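[Omurport-build] Re: telescoping arm, sim before cutting metal?
Posted 31 Oct 2024 by Tadberg
7 replies | Share | Print

Catching up on the list after a couple of weeks in the garage. The question from earlier in the thread, quoted so nobody has to dig:

> I have the drawings for the telescoping arm and most of the
> stock for it. Before I start cutting, is there any point in
> putting it in a simulator first? I have never used one and it
> looks like a month of work to get a model in that behaves.
> My table is against a wall so the arm has to reach across
> from one side, and I'm worried about how far out the gripper
> will sit when everything is extended. Also, do you keep the
> markers on the wrist, or did you drop them once the encoders
> were in?

I would do the simulation first. It took me 7 evenings to get mine to where I trusted it, and two of those went to a units mistake. One of my segments had been entered in inches and everything else was in millimeters. If your arm shoots through the floor on the first run, check that before you touch anything else.

You don't need a detailed model. Mine is rectangular tubes, one per segment, with a thicker collar at the end of each. The collars matter more than the tubes do. In my first version I left them out to save time, and the sim said the arm would retract further than it really can, because in the real thing the collars stack up against each other. Put them in at full width. I rounded the ends of the big one to match the part and it made no difference to anything, so skip that.

The things I got out of it, in the order I ran into them:

Reach. At full extension I had 40 mm less usable reach than the drawing suggests. The drawing measures to the end block, but the wrist hangs off to the side of the tip and the gripper points sideways from there, so what you can pick up is a strip next to the arm, not in front of it. For a table against a wall you want to know which side the wrist goes on before you drill the end block. Mine is on the left. If your wall is on the left, mirror it.

Blocked view. With the camera behind the base, looking down the arm, the arm hides a good part of the table. Anything that sits close to the tube gets partly lost, and the segment nearest the camera is the widest, so it's worst at the near end. I moved the camera up in the sim until I could live with it and then built the bracket to that height. I'd have built the bracket too short otherwise.

Cable routing. The simulator is no help here. It doesn't know about cables. I have the wrist cable in a loop on the outside of the segments and it still snags on the second collar if I retract fast. Afridi on the hardware list posted a spring reel that might solve it, but I haven't tried one.

On the markers: I kept them. There are two on the wrist, one on top of a small block and one facing forward just under it. The encoders tell me where the arm should be, and the markers tell me where the wrist is, and with this many sliding joints those are not the same place. The top one gets seen at such a steep angle when the arm is all the way out that I wouldn't rely on it alone. The forward one does most of the work. Print them with a wide pale border.

For testing I put ordinary household things on the table and leave them spread out.
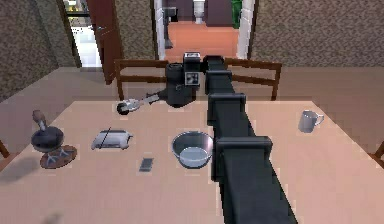 The mug is the one I'd start with if you only want one object. It has a handle, so you find out right away if your grasp code cares which way it's turned. I ran 53 grasps on it in the sim before I tried the real one, with the mug moved a little each time. The bowl is harder because the fingertip pad wants to go over the rim and the linkage gets in the way. Flat things are harder still and I have mostly given up on those until I have a thinner fingertip.

Don't spend time on the room. Mine came with the scene pack and the textures are low resolution, but the arm doesn't care what the walls look like. Set the table height correctly and leave the rest.

I can send the model file to anyone who asks off list. The top-level config still says "User" where the arm name should go, so change that or the loader will complain. I plan to have the mirrored version done in December, and I'll post the collar dimensions with it, since the ones in the current file are from before I remade the largest one.

Tadberg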